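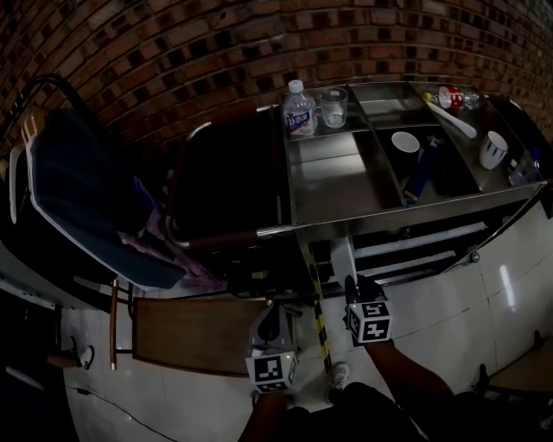
Station view from the operator's head camera. Both hand-held grippers are in use in front of the steel cart.

Gesemard Cart Station – Data Card and Collection Rules

Overview

Gesemard is a set of 271 episodes recorded with hand-held grippers at a stainless steel cart. The operator holds one gripper in each hand and moves everyday items, such as cups, bottles and spoons, between the compartments of the tray and the rear shelf. The data were collected by Camargo at its Mudham site and are maintained by the Hutau data group. This card sets out what the release contains and the rules under which it was recorded. Sites that wish to contribute episodes must follow the same rules.

Contents of each episode

- Head camera video
- Left and right gripper pose, taken from the marker cubes
- Gripper opening width
- A one-sentence task label
- A station note listing the items on the cart

Episodes run no longer than 60 seconds. Recordings that exceed this limit are to be split at a point where both grippers are empty.

Station requirements

1. The cart stands against a wall and its position is not changed during a session.
2. Striped hazard tape is applied to any cart leg that stands next to the operator's working area. Worn tape must be replaced before the next session.
3. Furniture may remain in place as part of the background. Chairs must not block the operator's feet or the path to the exit.
4. Cables on the floor must be routed clear of the place where the operator stands. A cable that crosses that place is grounds for stopping the session.
5. Glass items are permitted on the cart. Chipped or cracked items are withdrawn at once.
6. Bottles with labels are permitted. Labels showing a personal name or address are not.

Operator requirements

Operators wear closed shoes with a flat sole. Loose sleeves are to be fastened at the wrist, and jewelry on the hands is removed. An operator may record for 40 minutes before a break is required. A second person who is present at the station stays out of the operator's reach and does not touch the cart while recording is in progress.

Marker cubes

Each gripper carries one cube. The faces must be clean and flat, with no tape, stickers or glare film over the printed pattern. Cubes are checked against the reference sheet at the start of each session. If a cube has been knocked or removed, calibration is repeated and a new session number is assigned – the earlier number is not to be reused.

Privacy

Hands, forearms and feet may appear in the video. Faces may not. Any episode in which a face is visible, including as a reflection in the cart or the floor, is removed before release. Operators sign the consent form before their first session and may withdraw their recordings on request.

Known limits

All episodes come from one site and one cart. Polished steel and glossy floor tiles produce reflections that can affect depth estimates. Clear items are labeled less consistently than opaque ones, and their station notes are under review.

Version

Release 2, August. Corrections to task labels are listed in the change log supplied with the data.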